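Chapter 5
Chores as Engineering Problems: Can Machines Do Them Yet?

Factories have used robot arms for decades, and a welding cell can repeat the same motion 1000 times with very little error. The part arrives in a known place, in a known position, and it keeps its shape. Household work offers none of these conditions. This chapter asks which chores are within reach of present machines, which are not, and how a fair test of the question should be set up.

We begin with the waste bin. Fitting or removing a liner takes an adult a few seconds and little attention. For a machine it combines several hard problems: a thin film that folds and sticks to itself, a rim that must be followed by feel, and a light container that slides when pulled. 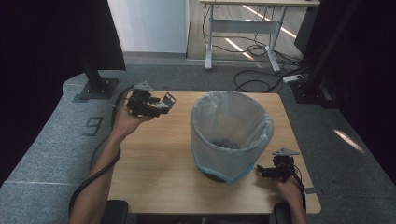
R. Rawashdeh

5.1 The liner as a test case

A liner folded outward over a rim has no fixed shape. Wrinkles hide the edge, and translucent plastic gives a camera weak and changing cues about depth. The two hands also have different duties at different moments. One may hold the bin steady while the other works the plastic, and the roles may switch partway through. A person holding a gripper in each hand supplies the planning and gives up most of the sense of touch, so the work depends on sight and on the shape of the jaws.

In the Dreltcombe trials, used throughout this chapter, a two-armed machine made 417 attempts at the liner task. Attempts were scored in stages - grasp, spread, seat, release - and a torn bag ended the attempt at any stage. The reader should note that a single pass rate would have hidden where the failures fell. Most came at the spread stage, before the bag had reached the rim.

Section 5.2 defines the scoring terms. Section 5.3 applies them to a shop-floor job, the bagging of small parts.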